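3.2 Sorting Surface and Container Layout

The sorting study used the same basic arrangement at both sites, Stovport and Dallov. A large brown mat was laid over a white tabletop and left in place between sessions. Three plastic containers stood on the mat. The starting container was a rectangular blue tray with rounded corners and a raised rim, placed at the center. A yellow bin stood to the left of the tray and a red bin to the right, both open at the top (Figure 2).

Items were small household and play objects drawn from the Mfaume set. At the start of each trial they were placed in the blue tray in no fixed order. The task was complete when the tray held no items and each item lay in the bin of its assigned group. Red items were assigned to the red bin, and yellow and orange items to the yellow bin. Black items had no matching bin and were to remain in the tray until the colored items had been moved, after which they were lifted out by hand and set aside.

The decision to include items without a matching bin follows Rugemalira's earlier work on household tidying, in which most errors involved objects that did not clearly belong anywhere. A layout in which every item has an obvious place tends to hide this difficulty.

Each session lasted 40 minutes and was held in the morning. Across both sites, 1,808 trials were recorded. A trial was excluded if a container was moved off the mat or if an item fell to the floor. Items that landed on the mat outside a container were scored as misplaced but did not end the trial.

Figure 2. Sorting layout during a trial. The blue tray is at the center of the mat, with a red item and two black items in it. A small yellow-orange ball lies in the yellow bin at left, and a red item is held inside the red bin at right.

Container positions were checked against the Flullance placement sheet before every session. The order in which items were removed from the tray is reported in Section 4.

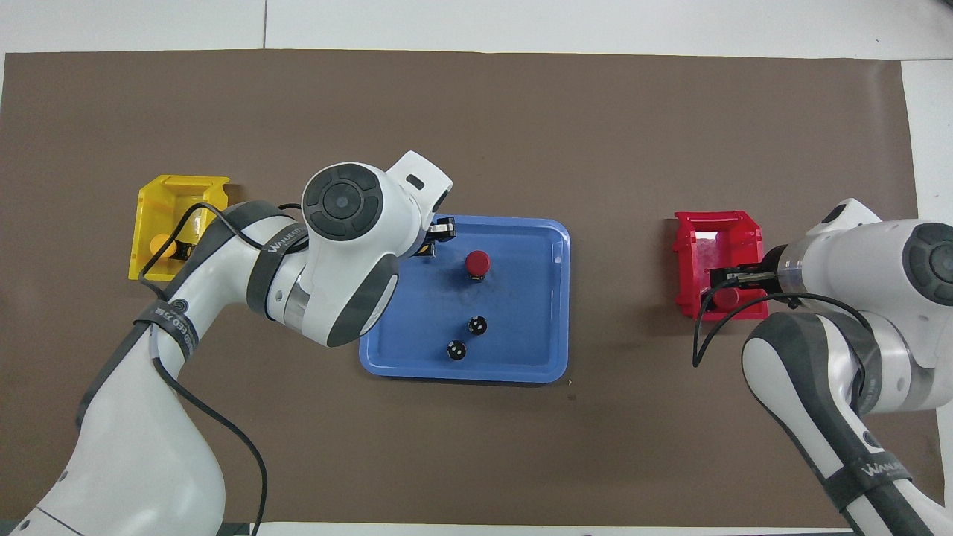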